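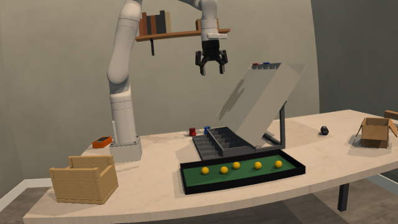
Tihomir Delić wrote back on the draft that a safety checklist for a simulated cell is paperwork for its own sake, and that a gripper can't pinch anyone in Plunance. He would sign it if it stayed under two pages.

Fair enough, but the same checklist goes to the real cell afterward, and last time items were copied across as "passed" when they had only ever been passed in software. So each line below says what was checked and what I think the check is worth.

Pre-trial inspection, gripper comparison (Gornix two-finger against Benkirane two-finger)
Simulator: Plunance. Controller: Sternent.
Inspected by: Vesela Trajkovski
Date: 2023-09-02

1. Arm base fixed to table
Result: pass
Comment: The base cannot move in the model. We told it not to. Says nothing about bolt torque. Repeat on the real table.

2. Gripper opens fully with no contact at the wrist
Result: pass, both grippers
Comment: Checked at wrist angles from 0 to 79 degrees. Past that the Benkirane linkage touches its own mount and the simulator doesn't complain - self-collision was switched off in the vendor's file. Now on. Rerun needed.

3. Stop command halts the arm
Result: pass, with a remark
Comment: 25 stops out of 25. I don't find that impressive. The Sternent controller is running on the same machine as the simulator, so there is no network delay to speak of. Do not carry this over. 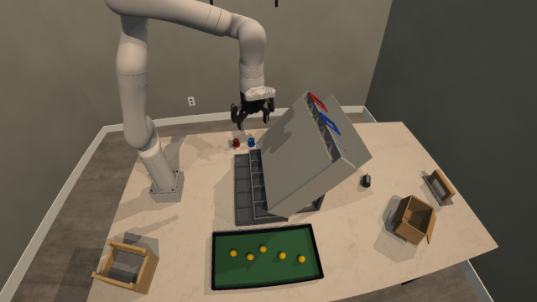

Cell view, gripper open and empty over the rear part of the table.

4. Clearance between fingers and the tilted gray structure
Result: fail
Comment: On the approach to the two small red and blue pieces, the right finger passes closer than the margin we wrote down. The Gornix data sheet gives the finger width closed. Open is what matters here. Bujar Stoyanova to remeasure both models before anyone talks about which is "slimmer."

5. Loose items placed inside the reach limits
Result: pass
Comment: Yellow balls on the green tray are reachable with either gripper. Reachable is all I will sign for. Friction on the balls is a default value and I would not bet a lunch on it.

6. Grip force limit set and logged
Result: open
Comment: Limit is set. The log shows commanded force, and both vendors call it "measured" in their plots. Radomir Spahić asked each of them where the number comes from. One reply so far, and it was a brochure.
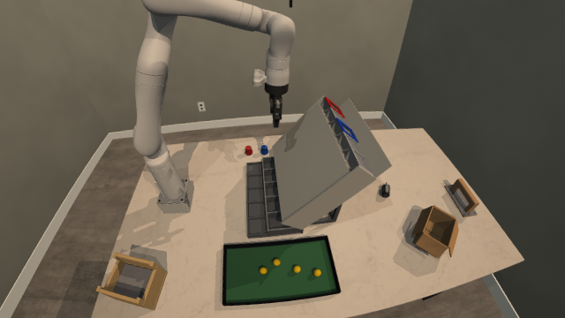
I also tried item 6 with the limit set to zero, to see if anything would raise an alarm. Nothing did. The fingers closed as usual and the log was clean, so either the limit is ignored or zero means "no limit." Ask Sternent which. Until then this item stays open for both grippers, including the one everybody already prefers.

7. Objects stay put before the run starts
Result: pass after a change
Comment: Let the model settle for 430 steps before the first command. With fewer, things creep across the tabletop and the first pick is off. The earlier comparison skipped this, which makes me doubt its first rows.

8. Wrist view shows both fingers and the target area
Result: pass, limited

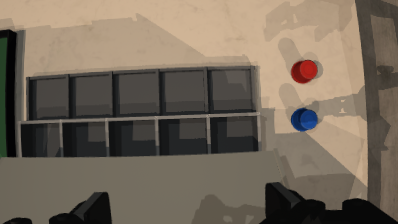
With the fingers wide apart we can see both of them, plus the red and blue cylinders. A broad panel can still hide the near parts of the rack, and no setting on the gripper will fix that. Anyone scoring placements from this view alone should stop. Use the outside view too.

9. Same start pose for both grippers
Result: fail
Comment: The Benkirane runs start 37 mm lower. Small thing, but it shortens every approach and then shows up as "faster cycle time" in the summary slide. Correct it and throw out the old times.

10. Checklist reviewed by a second person
Result: pending
Comment: Sent to Zorica Dimitriou. She has already objected to item 3 being called a pass at all. I'm inclined to agree and will change it to "not tested" unless Tihomir argues otherwise.

Release for comparison runs: no. Items 2, 4, 6 and 9 to be closed first.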